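About Wurkero

Wurkero is a small adult learning school in Omholm. We teach evening and daytime courses in bookkeeping, office skills, written English and household money. We have been going for 6 years and we rent two floors above the old seed merchant's on Sarpong Street.

Most of our students work. Some are coming back to study after a long gap, some run a small business and want to do their own books, and some have been told by an employer that they need a certificate by a certain date. We take all of them on the same terms. There is no entrance test, but we do ask new students to come in for a short talk before they sign up, so that we can put them in the right group.

How we started

The school began as one bookkeeping class. It met twice a week in a borrowed room at the library and had no name for its first year. When the library cut its evening hours we had to find somewhere else or stop. The rooms on Sarpong Street were cheap because there was no lift and the heating was poor. The heating has been replaced. There is still no lift, and students who cannot use the stairs are taught at our second site, Girum House, where all the rooms are on the ground floor.

We added written English in our second year after several bookkeeping students asked for help with letters and emails to customers. Household money came later and is now the course with the longest waiting list.

What we teach

Bookkeeping runs at 2 levels. Level one covers sales and purchase records, bank checks and petty cash. Level two goes on to VAT, wages and year-end accounts. Each level lasts one term. You can start at level two if you already keep books at work and can show us some of what you do.

Office skills covers spreadsheets, filing, minutes and phone work. You can take the whole course or only the spreadsheet part, which is taught separately on weekday mornings.

Written English is for people who speak the language well enough but find writing slow. Groups are kept small and a good part of each class is spent on pieces that students bring in, such as job applications, complaints and reports.

Household money is a short course on budgets, bills, borrowing and pensions. We do not sell financial products and we do not give advice on investments.
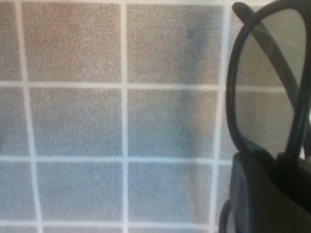 Classes last two hours with a ten-minute break. Tea and coffee are free in the kitchen on the first floor. Please bring your own mug if you can. Course books are included in the fee and are yours to keep, apart from the tax tables, which are reference copies and stay in the room.

If you miss a class, the tutor will send you the exercises and you can sit in on the other group that week if there is space. We cannot refund single classes.

Last year 156 people finished a course with us. Of those who took the level one bookkeeping exam, 83 per cent passed at the first attempt. Anyone who does not pass can sit it again at the next date, and we do not charge for the extra revision class beforehand. The exam board does charge its own fee for a second sitting.

Our tutors

All our tutors have worked in the subject they teach. The bookkeeping tutors still have clients of their own, and this is the main reason those classes are held in the evening. New tutors sit in on a full term before they take a group alone.

Fees and help with costs

Fees are listed on the courses page and are the same at both sites. You can pay in one go or monthly over the term. There is a lower rate for people on certain benefits and for anyone under twenty-one. Please bring proof with you when you enrol, as we cannot change the rate once the term has started.

Employers who send more than one person can ask for a single invoice. We also teach at workplaces in and near Omholm, usually in the daytime, with a minimum group size. Write to the office for a quote.

Opening times and closures

The office on Sarpong Street is open in term time from ten until half past seven. Girum House is only staffed when a class is on, so please do not go there to enrol or to drop off forms.

Both sites are closed for the first half of August. Emails sent in that time will be answered when we reopen. Enrolment for the autumn term is open now and the level two bookkeeping group is nearly full.

Page last updated July 18, 2025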